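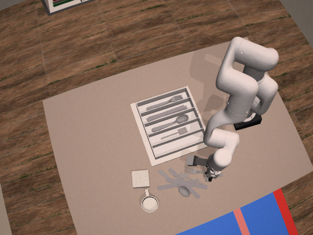

Why do households that own a divided cutlery tray so often stop using it as intended? In our data the main reason is drawer depth: when a tray leaves a gap beside or behind it, stray items collect in the gap and sorting slowly breaks down.

Home Articles Methods Data Contact
Shares 63 Comments 5

3. Sorting habits in the Prutedia survey

We were delighted by how willing people were to talk about their kitchen drawers. The Prutedia survey drew 1,032 completed forms from the towns of Claltisow and Marulanda, and 700 of them came with a written comment, many of these far longer than the box we had provided. Respondents wrote about inherited spoons, the proper direction for fork handles, and long-running arguments with partners over teaspoons.

Each form asked where cutlery goes after washing and who puts it away. We coded the answers into five groups, from strict sorting by type to no sorting at all. The middle group turned out to be the richest – these households sort knives with care and let everything else mix. Several people in this group told us they had never thought of it as a system until they had to write it down.

Tray shape came up again and again in the comments. We use "tray" for any open holder meant for cutlery, and "pile" for pieces lying together with no divider between them. Both states are illustrated in Figure 1.

Figure 1. A white cutlery tray and a loose pile of gray cutlery on a beige tabletop (computer rendering).

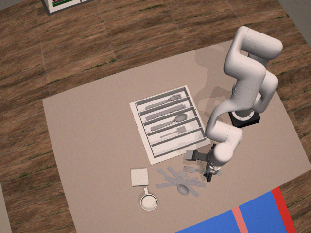 Households in Marulanda were more likely to keep a second holder for serving spoons and other long items, and this habit went along with stricter sorting of the everyday pieces. We find this link exciting, as it suggests that one small change in storage can steady the whole drawer. A follow-up round in October, run with the Rasport housing panel, will ask the same questions of people who have recently moved. Moving breaks old habits, and we would love to know how soon the new ones form.

Last updated: February 2025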